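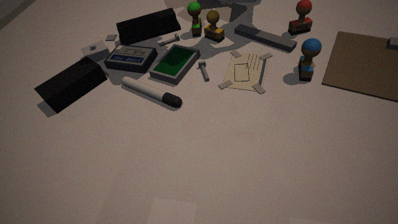

July, late. Back from the Grular office and my wrist hurts. We spent the whole session on the stamping task: steer the arm by remote, pick up a stamp, ink it on the green pad, press it on the paper, put it back. All in the simulator, so I have been moving stamps that don't exist onto paper that doesn't exist.

I did 68 runs. The target for the task is 100. I threw out 2 where the blue stamp tipped over and I just sat there poking at it. The Irstead people say failed runs are useful too, but their form has no box for them, so I don't know where they think the use comes in.

What bothers me is that I got better and the recordings show it. My first tries wander all over the table. By the afternoon I was going straight for the knob every time, same angle, same speed. So is it learning to stamp, or learning my habits after lunch? I asked on the call and was told the model will "average it out." Maybe. Greenberg said that about the drawer task too, and we did that one over.

The round handles are still a pain to hold from the side. From above is fine - until you have to press down evenly, and I can't feel a thing through the controller.

Resville wants the rest by the end of the month. I'll go in at 2 tomorrow and ask for the other controller.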